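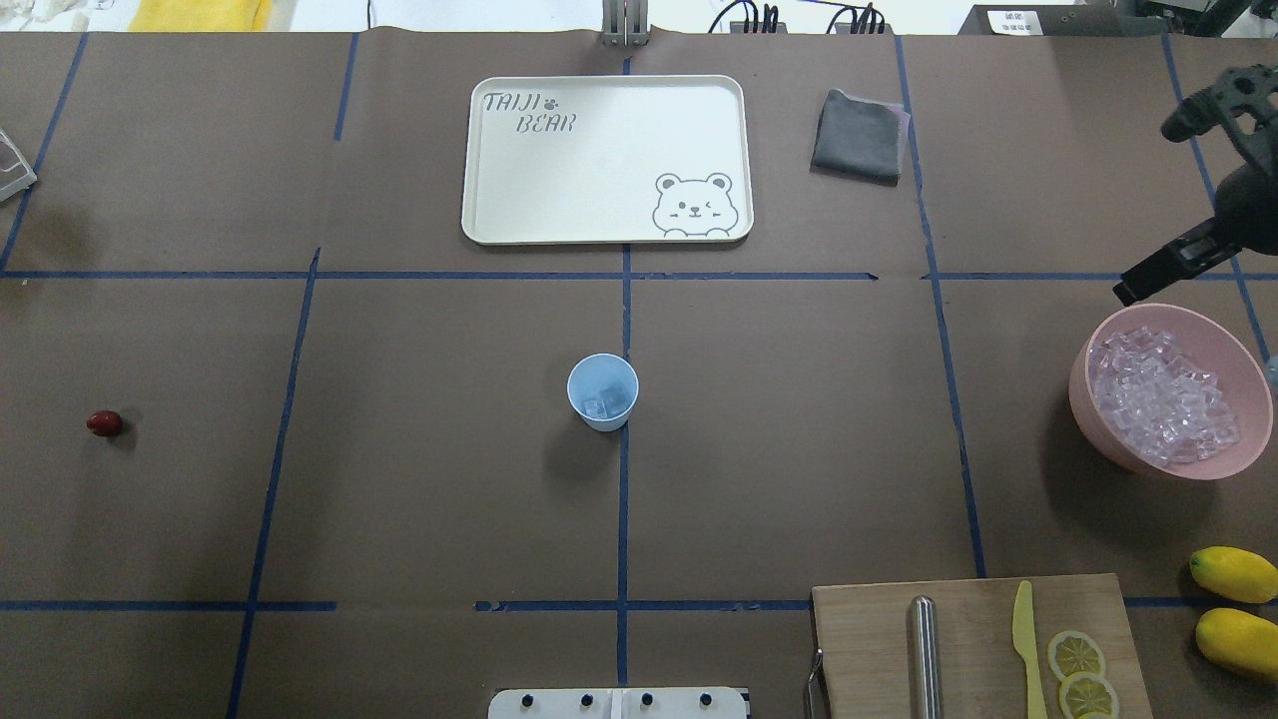
Morthorpe planner talk -- speaker notes

Slide 1. Say who we are and move on. Polell is the planner, Malilen is the perception side. Keep it to one minute.

Slide 2. The drink task. Clear ice is the hard part. Depth readings go straight through it, so Malilen fits the rim of the bowl and the planner works down from there.

Slide 3. Tape grid. Each cell gets its own cost map. Objects that overlap a line belong to both cells. Somebody will ask why we don't use markers -- answer is on slide 9.

Slide 4. Replanning. We cap it at 5 attempts per grasp, then the arm backs off and looks again. Show the log, 14 seconds, no sound.

Slide 5. Lemon slices. Thin and flat on the board, so the approach angle matters more than grip force. Skip if short of time.

Questions. Have the config file open.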